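# Laundry Arrangements at the Lockyer House

The household at Lockyer revised its laundry arrangements in December, following a period in which 29 unmatched socks had accumulated in the hall cupboard. The present post records what was agreed.

Sorting is now carried out on the bed in the back room and no longer on the kitchen table. Declan Tautahi raised the matter of the table on several occasions, and his view has been adopted. Socks are laid flat one at a time and paired by cuff and length. Black socks are left until last, as they take the longest.

Single socks are kept for 3 months in the drawer under the window. Mirjana Gashi has asked that hers be kept longer, and an exception has been made.

A fleece blanket remains on the bed throughout. Dark knits pick up lint readily, and each sock should be looked over before it is paired. 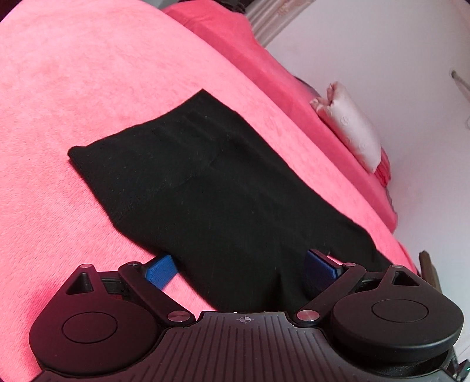

Loose threads are to be trimmed with the small scissors and should not be pulled. Socks with holes at the heel go to Kirsty Kerslake, who has kindly offered to darn them until the spring. Towels and sheets will be dealt with in a separate post.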